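Ticket: Club booking page drops names off the waitlist
Opened by: Siu-fong Yuen
Assigned to: Szu-yu Hsu
Status: Open, workaround in place

Hi Szu-yu, me again! The waitlist on our Cukmont booking page is losing people. I add a name, hit save, get the green checkmark, and when I reload the page the name is gone. I tried it on my laptop and on the office computer, same thing both times. Wing-sze Yen can add names from her phone with no trouble, so now she thinks I'm cursed.

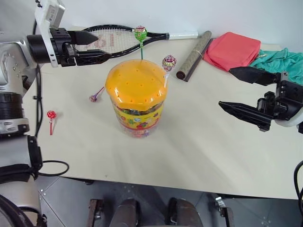
I went back through the export and the member list is at 2,325 rows. Everything seemed fine back in October when we were under 1,000, but we've merged the Birus list in since then — could that be part of it?

What I've tried so far:

1. Logged out, cleared the cache, logged back in. No change.

2. Turned off the ad blocker. No change, plus a lot more ads.

3. Split the export into 3 files of 900 rows or fewer and loaded just the first one on the test page. Names stick!

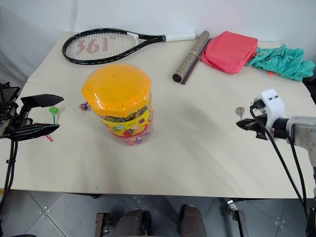

Update, 4:40 p.m.

Chi-keung Leung had me check the notes field, and I think he's onto something. Some of our notes are really long, and people paste in all sorts of stuff. I made a dummy entry on the test page and typed "racket, black with white grip, 361° on the strings" in the notes, and it vanished on reload. Took out the degree sign, saved again, and it stayed put.

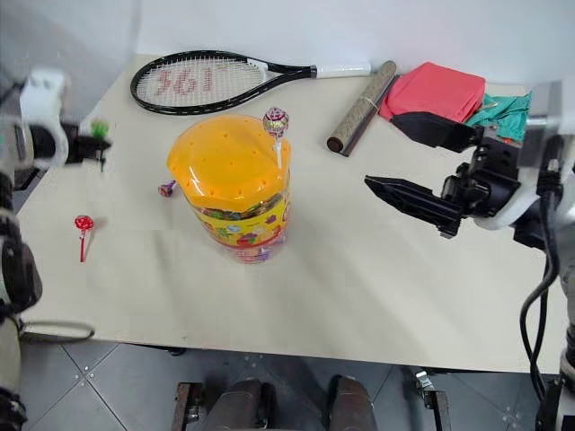 The Birus names came over with their old notes attached, so there could be plenty of odd symbols hiding in there. Accents are probably worth checking too. My dummy note only had the one, copied the way it's written in red across the racket's strings, and that was enough to sink it. Could you make the form show an error when it can't save something? I'll keep the waitlist on paper until I hear from you.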